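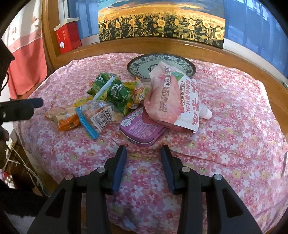 The Snack Bed: A Gallery

The kitchen table was given over to paint cans in November, the counter has been full for as long as we've lived on Binier Street, and so the snacks went on the bed. I had meant to put them away in a cupboard. The cupboard was full of snacks.

Anyone who followed the Skedberg shelf gallery will know the rules by now. Everything comes out, everything gets looked at, and anything past its date is either thrown away or eaten by Knut Petersen, who regards dates as a kind of weather forecast.

The plate
Blue-and-white patterned rim, flowers and scrolls all over it, far too good for crackers. It came out for company once, and the company brought pizza and ate from the box.

The peach pouch
Large, pink and white, with a spout cap and a peach-colored fruit on the front. The red lettering is in Chinese, which none of us reads, so I am trusting the fruit. It has been leaning on the good plate all afternoon like a guest who doesn't plan to leave.

The purple tin
Rounded silver rim, rows of tiny white text on the lid. I own reading glasses and they were in the other room. Knut maintains that a tin this handsome never contains what you hope, and that you should keep it for buttons.

The golden-brown ones
Baked, in a clear bag with a blue zip strip. I have never in my life zipped one of these shut on the first try – one corner always gets away from me, usually the corner nearest the crumbs.

The orange packet
Pictures of crackers, or biscuits, depending on who you ask in this house. We have asked. It took most of lunch.

The pink thing underneath
A rectangular container keeping its head down below the juice. I respect that.

The sheet
Small flowers, pink on pink with some red and white and a little yellow and green. It hides crumbs beautifully, right up until 2 in the morning, when you find them with your elbow.

Where it all goes next
Into the Skestex box in the hall, which holds 82 liters according to the lid and considerably less according to me. The MacRitchie cabinet was the first choice, but its bottom drawer sticks and I'd like to keep my fingernails.

Supper is at 9, on the bed, unless somebody moves the paint.

Back to all galleries | Next: The Spice Drawer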